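Droltow library to lend books by the month, at last

Readers in Droltow will soon be able to keep a library book for longer than it takes to lose one. From February the standard loan at the village branch goes up from two weeks to five, bringing it into line with the larger library at Civuvcombe, where people have apparently been reading at a civilised pace for years.

The change follows a survey left on the returns desk over the winter. Most of those who filled it in said they did their reading in bed, managed a few pages a night and woke up with the light on. One respondent had renewed the same sea story so often that the staff had stopped asking how it was going.
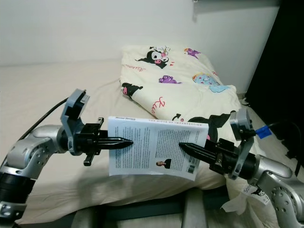
Fines will stay as they are, which will please anyone who feels that a library without a little guilt is just a warm room. Books can still be renewed by telephone or at the desk, up to two times, provided no one else has asked for them. New crime novels are left out of the longer loan and will go on being lent for a fortnight, the queue for them being what it is.

The branch is also changing its hours. It will open until seven in the evening on Thursdays, a move first promised when the Bako bakery next door was still a bank. The bakery says it has no plans to stay open late as well, so borrowers hoping for a bun with their biography should come before four.

Less happily, the mobile library's stop at Sornari Close is to go. The van has been calling there for about 20 minutes a month, usually in the rain, and the council says use has fallen. Residents of the Close reply that it is hard to use a van that comes while they are at work — a point the council has promised to look at.

Existing loans will not be extended automatically. Anyone with a book out now must bring it back on the date stamped inside, and may then borrow it again straight away and carry it home.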